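How to fold a T-shirt so it stays folded

By Tsz-kin Huang
3/16/23
22 shares | 10 comments

I used to own a T-shirt drawer that wouldn't shut. Every morning I'd yank it open, rummage for the one I wanted, drag it out from the bottom and leave everything else in a heap. Then I moved to a flat in Irnby with nearly no storage at all, and I had to get my act together. What follows is the fold I've used ever since, and it takes me about as long as boiling an egg to do a whole week's worth (a soft-boiled one, before anyone writes in).

You need a flat surface bigger than the shirt. I use the kitchen table, wiped and dried first. A bed will do but it's squashy, and the folds come out a bit wonky. Carpet is worse, especially if you've got a cat.

Lay the shirt face down with the neck pointing away from you. Smooth it from the middle outwards with the flat of your hand, and give the hem a gentle tug at both corners so the side seams run straight. Don't skip the smoothing! Any crease you leave in now gets pressed in by everything you stack on top of it.
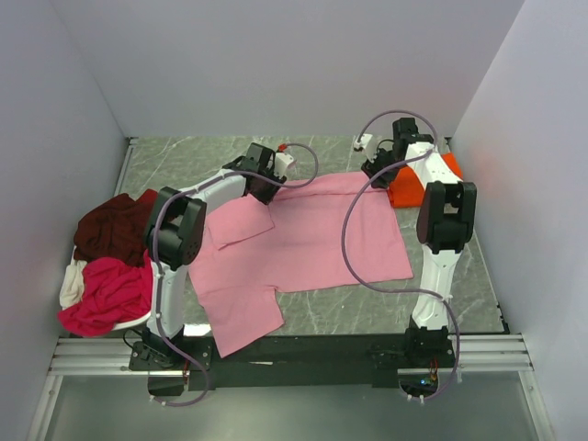
Do you need to iron a T-shirt before folding it? Plain cotton ones can go straight from the airer if you shake them out hard and smooth them while they're flat, though I do iron anything with a bit of linen in it.

Now for the folding. Take the right side and bring it in towards the middle, so the fold runs straight down from halfway along the shoulder. The sleeve will stick out past the far side, so flip it back on itself until it lies along the fold you've just made. Do the same on the left. You should have a long, even strip with the neck at the top.

Next, bring the hem up towards the neck, but stop 2 inches short of the collar. That gap matters more than it looks – if you go all the way up, the bundle ends up fat at one end and topples over. Fold in half again from the bottom, then once more if your drawer is shallow. Mine is, so I do.

Stand it on its edge. If it flops, the shirt is probably quite thin, and rolling the last bit tightly instead of folding it usually sorts that out.

File them in a row from front to back, like records in a box. My friend Chin-lung Lai does his by colour and it looks lovely, but I just put the clean ones in at the back and take from the front. Leave a little slack in the row as well – a crammed drawer creases everything, however neatly you've done it.

Long sleeves work the same way, only you'll need to fold each sleeve down the length of the strip. Hoodies I've given up on. They live on a hook.

2 people found this useful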